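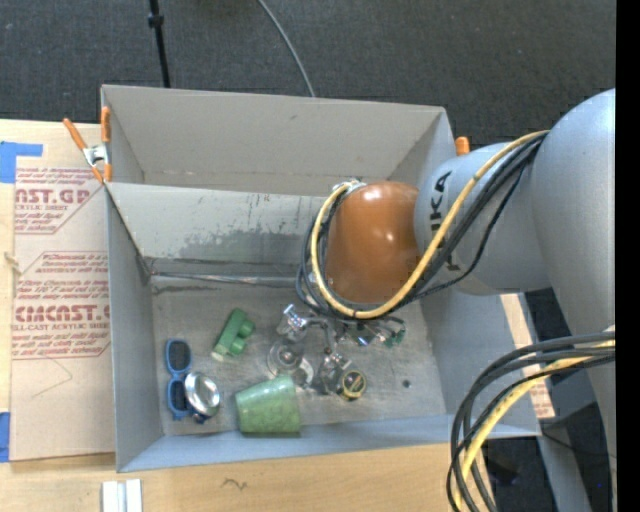 Bin cell, KUKA arm over the grey bin, mixed object set. Clamps on two corners.

Notebook, January, bin cell

Fault: protective stop on descent into the bin, external torque limit on joint 6. First seen 10:25, then repeatedly through the morning. Log is saved under Jutel/faults.

Ran 25 pick attempts at reduced speed to get a pattern. 10 stopped. All 10 were picks in the left half of the bin, where the wrist has to rotate furthest to clear the wall. Right half ran clean.

First suspicion was contact with the sloping back panel, given the scuffing on it. Ruled out: repeated the same poses with a 5 cm offset upwards, well clear of everything, and it still tripped. So the load comes from the arm side.

Cause, as far as I can tell: the cable loop round the wrist cover. The yellow cable and the black bundle share one route, and past a certain wrist angle the slack is used up and the bundle pulls on the connector. The controller reads that as a collision. The Oltico planner knows nothing about cables and will happily choose the long way round.

Checked payload data while I was there. Mass was right, centre of mass was still the value for the old Prurley gripper. Corrected. That lowered the idle torque offset but did not cure the stops - 2 more straight afterwards.

Done so far:
- joint 6 range narrowed in the planner config
- cable re-dressed with more slack at the wrist, old ties cut off
- connector reseated, pins look straight

Do NOT raise the torque threshold to get through a run. It was suggested. With a hand anywhere near the bin that limit is what we are relying on.

Still open: whether the cable has internal damage. One gripper comms dropout at 14:10 with the arm stationary, which the slack theory does not explain. Continuity test with the wrist at both ends of its range, then ask Vávra for a replacement lead if it fails. Arm stays at reduced speed until then.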